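Bowls, and where they live

Iestyn Trevor has had his way, and the kitchen at Hekthorpe now owns matching bowls. They are pink. The vote was between pink and a beige that Brivholm calls "oat", and oat lost.
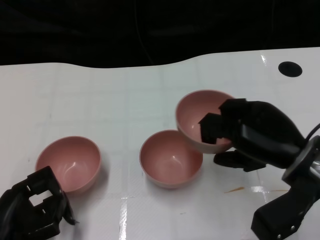 Three of the new pink bowls on the white table.

The old ones came from Moltberg in May and went home, one by one, with people's leftovers. We would like them back - no questions asked, lids optional.
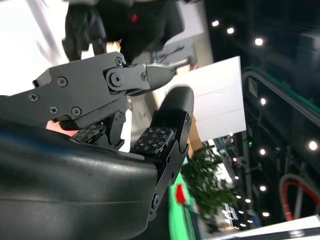 2 min read

Bowls nest. Please let them. Spread out in a row they take up most of a shelf, and the shelf is already spoken for by the teapot
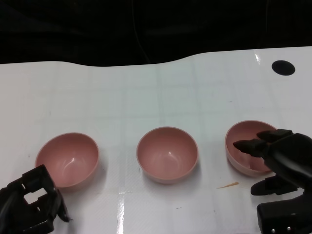

and by the good jug, which holds 900 ml and has not been poured from in living memory. One inside the other, then, right way up, left of the sink.

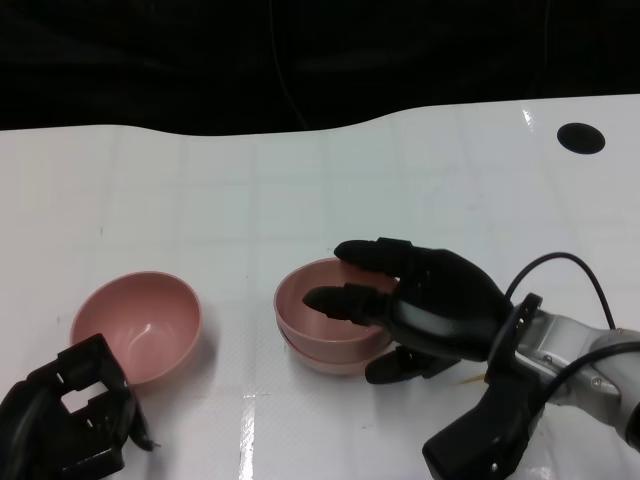

Also this month: the fridge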